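**How old is Raimo Juntunen and did he really do his own singing in Idanness?**

posted by onavgate_fan, Tuesday

Trying to settle this with my sister before she comes over. Raimo Juntunen, the actor, plays the older brother in Idanness. One bio site has him as 34, another says 37, and a third gives a birthday in July with no year at all. Same photo on all three so it's the same bloke. Also can't work out if he's married or if that's his character. And the singing in episode 2 — is that him? Sounds nothing like his talking voice. Sister says dubbed. Have looked at the credits, they fly past too quick on my telly. Any help much apreciated.

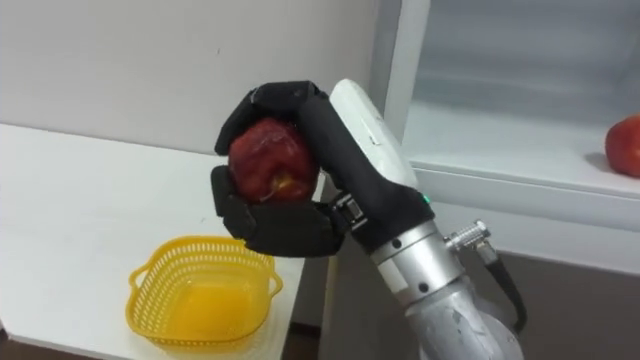
**Lehtinen**

It's him singing. He was in a band before he acted, called Brodavau, they put out one EP and pressed 130 copies. My cousin has one. Same voice, bit younger. You can hear it on the second track, he does that crack on the high notes.

Age, no idea, those bio sites all copy each other. One gets it wrong and then they're all wrong. I'd ignore any that give you his net worth and shoe size on the same page, nobody measured his feet. Not married as far as I know. The wedding stills that go round are from series 3, the actress is his co-star and she's got a husband and kids.
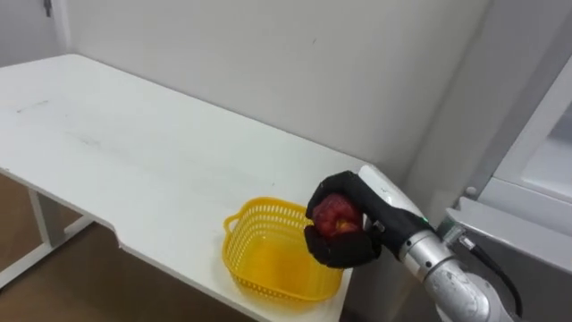

*White table against the wall.*

**marrowfat**

Lehtinen is right about the band but it's not the same singer all the way through the episode. The bit in the kitchen is Juntunen. The church bit is somebody else, the credits list a separate vocalist for that one, pause it right at the end after the music supervisor. So you and your sister are both half right, sorry.

On the age — he said in a radio interview that he started drama school at 19 and left after 3 years, and his first telly job was the summer after. If you take the date of the first telly job and count back you get the older age, 37. Unless he had a gap, which he didnt mention. The younger one I think comes from an old agency page where it was "playing age" and somebody copied it over as his real age. Happens loads with actors.

Height is given as 185 cm in most places, he looks shorter next to the mum.
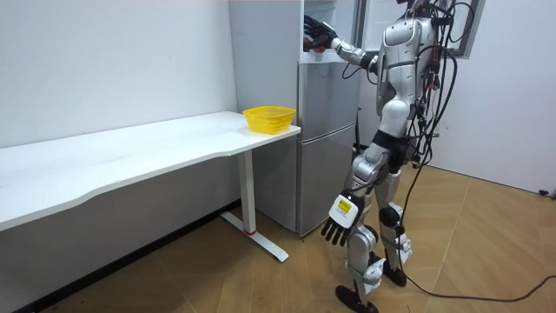 *Robot at the fridge, one hand in the top compartment.*

**onavgate_fan**

Thanks both. Paused it and yes, seperate name for the church song. Sister is claiming that as a win. Going with 37. Lehtinen, would your cousin ever sell the EP?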